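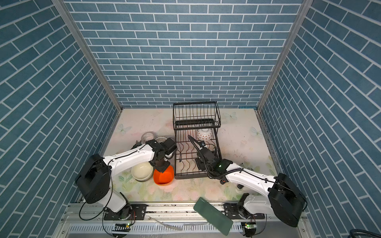 Figure 3. Dish rack station with the two arms on the common rail.

4.2 Comparison of finger sets

We compared two finger sets, Mosik and Trosent, on the same pair of arms. The controller and its gains were kept the same for both sets. Each set was used for 100 trials, so the comparison contains 200 trials in total. In every trial one bowl had to be taken by the rim and moved between the rack and the mat. The bowls differ in shape and size, and the order was drawn before the session by E. Juntunen, who did not operate the arms.

A trial was counted as successful if the bowl was released without a second grasp. By this rule 182 trials were successful. Most of the failures came from the Trosent set, when the finger touched a plate divider of the lower tier before it reached the bowl. The long finger is useful for a bowl lying on its side, but it needs more free space behind the rim. Stacked bowls were difficult for both sets, and in 5 trials two bowls were lifted together. These were counted as failures.

We did not tune the approach angle separately for each set. Savolainen's method (Section 2) could be used for this, and we expect that it would reduce the difference between the sets.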